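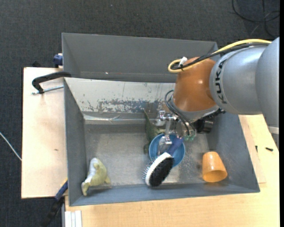
A pick rate on a slide means little without the list of failed picks. I went to the Rivden open day in May to get that list, and I think every buyer should ask for it.

The cell was a KUKA arm over a gray bin, with a second bin behind it. The objects were household items and toys: a bowl, a hairbrush, a plastic cup, a toy reptile. I consider this a better test than cartons. A hairbrush lying across a bowl has no flat face to plan against, and the planner must decide which of the two to take first.

Godfrey Khaemba ran the session I attended. The job was 300 picks with no operator input, and his log showed 13 failures. Of these, 12 were cases where two objects touched. That ratio told me more than the headline figure. It says the grasp is adequate and the segmentation is weak, and those are different budgets.

Ruan Mahlangu, who buys for Brirura, disagreed with me over lunch. His view is that a site mixes its stock anyway and only the total matters. I don't accept this. If a site can separate its items upstream, most of the loss goes away. If it can't, the total from a demo does not transfer.

Vendors at these events quote speeds of up to 70 percent of rated maximum and leave out the retry count. Rivden printed the retries on request. It should have been on the handout. Until it is, ask for the log, read the failures first, and bring a few awkward objects of your own.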